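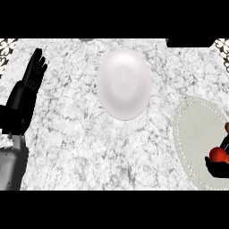

Etched spots on a marble counter, can they be fixed without hiring someone?

We bought a house in September with white marble counters, gray veining. I had never lived with marble before. Last weekend I left half a cut lemon face down near the sink overnight and now there is a dull ring. When I got down and looked across the surface toward the window I found a lot more of them, mostly older glass rings and a patch by the stove. They don't feel rough. A stone place called Mendis quoted me $257 to come out and polish one section and $214 for each section after that. I have 3 sections. Is this something I can do myself, and would sealing it again stop it from happening?

kunasent_kitchen

Those are etches. The acid reacts with the calcium in the stone and takes the polish off. It isn't a stain, so cleaners and poultices won't do anything for it. Sealer won't stop it either. Sealer slows down oil and wine soaking in, and that is all it does.

If you can't feel the spot with a fingernail, marble polishing powder will usually bring it back. Check first that your finish is polished. If it's honed, the powder will leave you with shiny spots on a matte counter, and those are harder to fix than what you have now.

Wash the area with dish soap and water and dry it. Put down a teaspoon of powder with a little water, enough for a thin paste. Rub with a damp white cotton cloth or a felt pad, small circles, firm pressure, a minute or two. Wipe it up before it dries, rinse, look at it from the side. Repeat if needed. Try it first somewhere behind the toaster.

Mine took up to 19 minutes for the worst ring. The glass rings went much faster. I would not do the whole counter by hand. If the patch by the stove is bigger than a dinner plate, get the quote for that section only and do the rest yourself.

bravo_tile_guy

Don't use baking soda and don't use vinegar. People will tell you vinegar cleans everything and it will eat your counter. I had marble in my last place and just stopped looking at it sideways. We did switch to a big cutting board for anything with lemon or tomato.

kinden4

Agree with the powder. One thing to add, ask the stone place what finish they think it is before you buy anything. Ours told us over the phone from a picture.

Last updated: Fri 15 November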